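# Skenda bench kit – rules, slot organizer and card set for shared robot benches
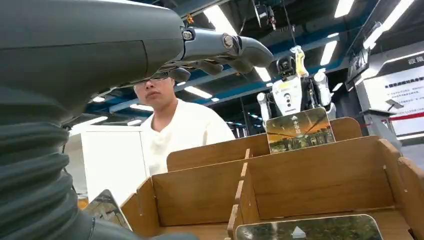 *4 min read*

I sell and support this kit, and I use it on my own bench most days, so this page is going to sound a bit more like a letter than a spec sheet. Sorry if you came for the spec sheet! There's a short one further down.

The kit is for people who work at a table with an arm moving over it. Sorting work, mostly – cards going in and out of a grid of open compartments, with a person standing on the far side, close enough that the gripper can hang right in front of their glasses. That's a normal working distance in a lot of labs now, and it's the distance I wrote the rule sheet for.

## What's in the box

- Slot-together organizer panels, light brown, no glue and no screws
- 38 picture cards with rounded corners
- The rule sheet (two sides, laminated, with a hole punched for hanging)
- A pad of 200 start-of-shift slips
- One roll of floor tape

The organizer goes together by lining up the notches and pushing. It takes me a few minutes and it took my first customer most of an afternoon, so do read the fold-out. Put the tall back wall in last. If you start with it you'll be fighting it the whole way round.

## The rule sheet

People buy the kit for the organizer and then write to me about the sheet, so I'll give you the main points.

**Agree on who is on the bench.** One person is the operator and anyone else is a visitor, and visitors stay behind the tape. Write the operator's name on the slip before the arm is powered. If you swap, you write a new slip. (Yes, even for a coffee.)

**Say it before you move it.** The operator says "moving" out loud and waits for an answer. I know how silly it feels the first few times. Do it anyway.

**Heads up before hands in.** It's very easy to look down at the compartments and lose track of what's hanging over them. Check where the fingers are, then look at the cards. Hands go into the bins only when the arm is parked or in hold.

**Know your slow speed.** Pick one for the times when a person is standing at the work surface, write it on the sheet in marker, and leave it alone. I left a blank there on purpose. The right number comes from your own risk assessment and your arm's manual, and I'm not going to guess it for you.

**Stop button within reach of both sides.** The person facing the arm should be able to hit it without leaning across the organizer. Try it with your eyes closed once.

**Look over the sleeve and the bolts.** If your arm has a bellows sleeve, run the start-of-shift check down the folds for splits and pinches, then look at the wrist bolts. There's a box for each on the slip.

**Other robots count too.** If there's a second machine in the room, even well back from the table, it gets a line on the slip with its status: off, hold or live. "I think it's off" goes down as live.

## A few things the kit isn't

It isn't a guard, and it won't make an arm safe that wasn't safe already. If your site works to a written standard, the standard wins every time, and the sheet hangs underneath it. I've had two people ask if the slips can replace their training record. No, please don't do that.

## Specs and options

| | |
|---|---|
| Packed length | 591 mm |
| Cards in set | 38 |
| Slips per pad | 200 |
| Price, full kit | $189 |
| Replacement panels | Sold singly |

The Ondix version has the same panels with a raised rear section on one side, so a card can stand upright for camera work. I like that one better, to be honest, and it's the same price. Begay is our plain-card set, with no pictures and a matte face. Get it if glare is giving your vision system trouble – glossy cards under long strip lights can be a real pain, and tilting them only helps so much.

## Shipping and returns

Everything goes out from Sarnitz in a flat carton. Panels that arrive crushed get replaced, just send me the panel letter printed on the tab. Cards wear at the corners with a lot of gripping, and I don't treat that as a fault, but I do sell small top-up packs.

The rule sheet was last revised 23 Oct 2019. The next revision is planned for March, mostly to add more lines for second machines. If you bought a kit before then, write in and I'll mail you the new sheet for free.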